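Re: hand-held gripper sessions, is more hours the answer?

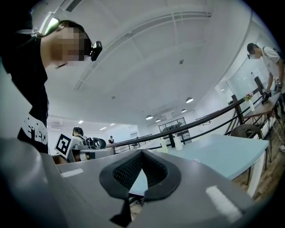

The Zaltadano team wrote that four more months of collecting would settle the matter, and that the list should stop fretting about variety until the total was large enough to be worth arguing over:

> We have 658 examples on the blue table and the success rate
> is still going up. Every time we have doubled the data, the
> policy has got better. I don't see why we'd change a recipe
> that works. Head cameras plus the hand-held grippers give us
> everything the arm needs to see. Once the set is big enough
> the odd habits of each person wash out by themselves.

I've read this twice and I still don't believe the last sentence.

Habits wash out if you have a lot of people with different ones. We have a handful of people who all learned from the same short briefing and then copied each other. When I went through the Dumcombe set last August I could tell who had made a recording from the first second or two of wrist movement. If I can do that, so can the network, and it will happily learn that a certain tilt goes with a certain bottle position when neither has anything to do with the task.

On the success rate: still going up on what? The test runs use the same table, under the same lamps, with the same sort of bottles. I'd like to see one number from a room the grippers have never been in. Mirani did this with a much smaller set, moved one table across the building, and the result fell apart. They were decent enough to tell us so.

Then the cameras. A person wearing a camera on the forehead leans in to see what the hands are doing. That's natural, but the arm won't be leaning in, and nothing in the write-up says how the head view is used at run time. If it's dropped, say so, and then please explain what we gain from all the extra storage. If it's kept, where does it get mounted?

I also asked before about the marker board and got no reply. How often is the pose check redone during a session? Once in the morning isn't enough in my view. The Sodirix logs showed drift well before lunch, and more than 20 recordings had to be thrown away by hand. Those were only found by luck.

What I'd do with the next batch, for what it's worth:

- stop adding to the blue table for now
- use the brown one by the wall, clutter and all
- hold back 3 people entirely, so their recordings are only ever used for testing
- keep the failed tries, and label them as failed

The last point will be unpopular. At present a fumbled grasp gets deleted on the spot and done again, so the system never sees anyone recover from a mistake. Then we act surprised when the arm closes on thin air and carries on as if it had the bottle.

I'm not against collecting more. I'm against collecting more of the same and calling the total progress. If somebody has a held-out result that proves me wrong, post it here with the raw recordings and I'll go through them.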